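手持ちグリッパー2機種の比較試験:発表用ノート
ロッカー扉と布物を対象とした把持データ収集の途中報告
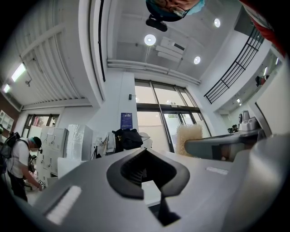
イエンガルさんからは、比較の前提をそろえないと機種の差なのか操作者の差なのか判別できないのではないか、という指摘を事前にもらっている。回答はスライド4で行う。先に結論だけ述べると、今回の数字では完全には分離できていない。

スライド1 目的
・比較対象はRuson製の手持ちグリッパー(以下R機)とTrenano製(以下T機)。
・どちらも手首側にカメラを載せ、操作者が手で持って動作を記録する。
・記録から再生側アームの軌道を起こす。アームは両機種ともKrishnanの同一個体を使用。
・比較項目は、指先の開閉再現性、カメラ視野、連続使用時の負担、軌道復元の失敗率。
・価格は扱わない。質問が出たら個別に答える。

スライド2 試験環境
・室内の条件から入る。窓が大きく、日中は外光が強い。
・天井の照明は消さずに運用した。窓側を向くと露出が引っ張られ、手元が暗く落ちる。
・露出は固定と自動の両方で記録。固定の値は朝に決め、夕方まで変更しない。
・上の階に通路があるため、そちらを向いた記録では奥行きのある特徴点が増える。位置推定には有利に働く。
・白い壁と白い扉が続く側は特徴点が少ない。失敗の大半はこの向きで出た。
(ここで環境図を指す。壁側と窓側の区別を先に言っておくこと。後のグラフの凡例がこの呼び方になっている。)

スライド3 手順
・操作者はパンデイとヴァイサネンの2名。R機とT機を交互に担当。
・課題は、扉の開閉、布をつかんで移す、小物を机に戻す、の3種。
・1回の記録は20秒で打ち切る。間に合わなかったものも破棄せず、未完了として残す。
・総記録数は595。未完了を含む。
・開始時に指先を全開、全閉の順で動かし、開閉量の基準を取る。この動作を忘れた記録は集計に入れたが、再現性の評価からは外した。
・校正は操作者の交代ごとに実施。

スライド4 操作者の差について
・冒頭の指摘への回答。
・交互担当にしたので、機種ごとの担当の偏りはない。
・ただし、パンデイはR機の使用歴が長い。T機は今回が初めて。この差は割り付けでは消えない。
・初日の記録を除いた集計も作ったが、順位は変わらなかった。差の幅は縮んだ。
・したがって「R機が優位」とは書かず、「R機の失敗が少なかった」と書く。要旨の文言もこれに合わせて修正済み。

スライド5 結果:軌道復元の失敗
・T機の失敗は21件、R機は5件。
・T機の内訳は、壁側を向いた状態での追跡喪失が最多。次が急な手首の回転。
・R機は5件とも布の課題で発生。持ち上げた布が視野を覆い、背景の特徴点が足りなくなる。
・T機のカメラはR機より指先に近く、視野の下側を指が占める割合が大きい。背景として使える画素が少ない。
・自動露出では両機種とも失敗が増える。以後の記録は固定露出に統一する。
(失敗例の動画は長いので、最初の1本だけ再生。音は切る。)

スライド6 結果:開閉再現性
・R機は閉じ側で安定、開き側でばらつく。戻しばねの張力が弱いためと見ているが、ばね単体の測定はまだ行っていない。
・T機は開閉とも安定。この項目ではT機が明確に良い。
・布の課題では、閉じ側の再現性が把持の成否に直結する。扉の課題ではほとんど影響しない。
・T機の指先ゴムは摩耗が早い。交換前後で基準値がずれるので、交換したら必ず校正をやり直す。

スライド7 結果:持ちやすさ
・操作者2名の主観評価のみ。統計的な扱いはしない。
・R機は重いが重心が手の中にある。T機は軽いが前に重心が出る。
・低い位置の扉を扱うときは前傾姿勢が続き、ヴァイサネンはT機で手首の疲れを報告。
・パンデイはR機で親指の付け根の疲れを報告。
・いずれも休憩の入れ方で変わる程度と判断した。

スライド8 収集ソフト
・記録と同期はBunineで行った。両機種とも同じ版を使用。
・時刻のずれはT機側で大きい。カメラと開閉センサーが別々の時計で動いている。
・ムラリ・ラマサミが補正処理を追加し、以後の記録はすべて補正済み。追加前の記録も再処理した。
・再処理で開閉の値は変わらない。変わるのは画像との対応だけである。この点は前回も質問が出たので、口頭で補足する。

スライド9 今後
・壁側に模様のあるパネルを置き、T機の追跡喪失が減るかを確認する。
・R機のばねを交換し、開き側の再現性を取り直す。
・操作者にパウラウスカスを追加。両機種とも未経験なので、使用歴の影響を見る。
・再生側アームの指先は現行品のまま変更しない。ここを動かすと今回の結果と比較できなくなる。

予備スライド
・露出値の一覧、校正の手順書、課題別の失敗件数。
・手順書は10月の版。基準動作の順番が旧版と逆なので、旧版を持っている人には差し替えを依頼する。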